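Chapter 13
Comparing End Effectors on a Two-Arm Robot

13.1 Why comparisons go wrong

Most published comparisons of grippers fail on a simple point: the two devices were never given the same job. One was tested on an arm with a long reach, the other on a bench mount. One was driven by its own maker's controller, the other through an adapter written in a hurry. The success rates are then printed side by side, and the reader is left to guess how much of the gap belongs to the hand.

This chapter describes a method for comparing end effectors that are mounted on the same robot, one on each arm. It assumes that you have read the material on grasp contact in Chapter 2 and that you can already command both arms to a target pose. No new control theory is introduced. The work is mostly a matter of deciding what to hold constant and writing down what you could not.

By the end of the chapter you should be able to:

Set up a paired test in which each end effector meets the same objects in the same starting positions.
Separate failures of the hand from failures of the arm, the camera, or the controller.
Report results in a form that another laboratory can repeat.

13.2 The two hands

The running case uses a two-finger gripper on the right arm and a multi-fingered hand on the left. They are referred to as the gripper and the hand throughout. The gripper closes along one line and has few settings: opening width, closing speed, and force limit. The hand has a thumb and four fingers and needs a target for each before it can be said to have a posture at all.

The difference matters for planning. A gripper asks the planner for a point and an approach direction. A hand asks for those and also for a shape. When Jovita Chávez set up the Drullton trials, on which several exercises in this chapter are based, she gave the hand a fixed library of shapes and did not allow new ones to be added once scoring had begun. The rule is a good one. If shapes are tuned between runs, the later runs measure the patience of the operator.

13.3 A first task: fruit and plate

The opening task is a pick and place. A piece of fruit is to be lifted, carried, and set down on a plate. Fruit is a fair choice for early work. It is curved on all sides, it varies from piece to piece, and it will roll if a finger touches it off center.

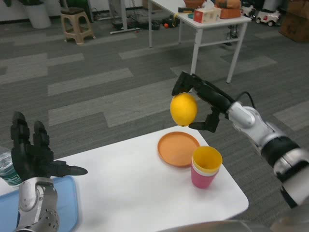
Figure 13.1. Lemon held in the two-finger gripper near the orange plate. The multi-fingered hand is open on the left.

Note the contact in Figure 13.1. The two fingers do not meet the fruit in the same way. One hooks over the top, and the flat tip of the other bears on the underside. A grasp of this kind can carry part of the weight on the lower finger, which reduces the squeeze needed to hold the object. It also places a finger between the fruit and the surface where it is to be released. Any release from this pose has to allow for that finger — either by lowering the fruit at an angle or by accepting a short drop.

The open posture of the idle hand should be recorded as well. In a paired test the unused end effector is still part of the setup. It takes up space, it may block a camera view, and its rest position limits the paths open to the other arm. Choose one rest posture for each side and keep it for the full series.

13.4 What to hold constant

Object positions come first. Mark them on the table or store them as a camera overlay, and reset to the marks before each attempt. Because the arms approach from opposite sides, a position that is easy for one may be awkward for the other. Mirror the layout about the center line of the robot when you change arms, and state in the report that you did so.

Run 15 attempts per object per end effector, in an order drawn before the session. Do not repeat an attempt because it looked unlucky. If the attempt has to be thrown out for an outside cause, such as a dropped network link, log the cause and add a replacement at the end of the series.

Lighting, camera settings, and controller gains are fixed for the same period. Where the two end effectors require different drivers, measure the delay from command to first motion for each one. The Ventura controller used in the exercises logs this delay by default. With the Mirell controller it must be switched on, and the setting does not survive a restart.

Section 13.5 takes up scoring, beginning with the question of when a grasp may be counted as complete.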